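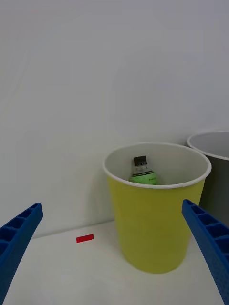 Jan 31, 2023 - second night without power

The electricity went away again at lunch time, so I am writing this beside the small lamp. The Clarik is running on the back porch and I can hear it through two closed doors. In the store they told me it is a quiet model. It is quiet for a machine of this type, maybe, but I would not like to be my own neighbor.

I bought it in October, after the first bad storm, and I paid 881 dollars with the long cord included. At that time I felt it was too much money. Yesterday I changed my opinion. It started on the third pull, and in the evening I had the refrigerator, the internet box and one lamp working together. The electric kettle I tried also, and this was a mistake. The red light came on and everything stopped. Now I boil water on the camping stove.

I wrote down the fuel, as I promised myself. One full tank lasted from five in the afternoon until a little after midnight. The Osei battery box is charging from it now and shows 77 percent. When it is full I will turn off the Clarik and sleep with only the battery, which can hold the refrigerator until morning if I don't open the door too often. 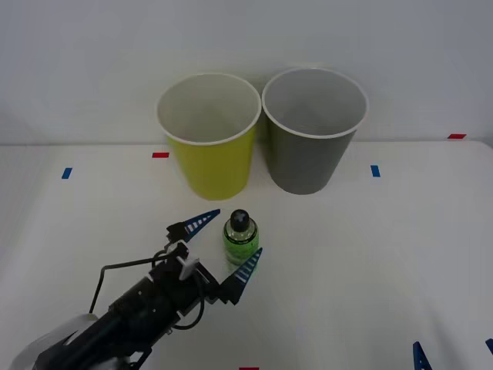
Green bottle and two bins, on the white table.

The road to Dekham is open again, so I went there for gasoline. The line was long but people were patient. I filled both cans and bought a new spark plug, although the old one still looks good to me. On the radio they said 188 homes on our side of the river are still dark, and the crew must finish in Pornari first. They gave no hour.

One thing I must remember for the next time: the oil. The manual says to check it after the first 30 hours, and I did not keep a count before this week. I looked this morning with the engine cold and the level was a little low, so I added some and cleaned the cap with a paper towel.

My hands still smell of gasoline - soap does not help much. The battery shows 81 now. I will wait a little more, then go out with the flashlight and switch the machine off.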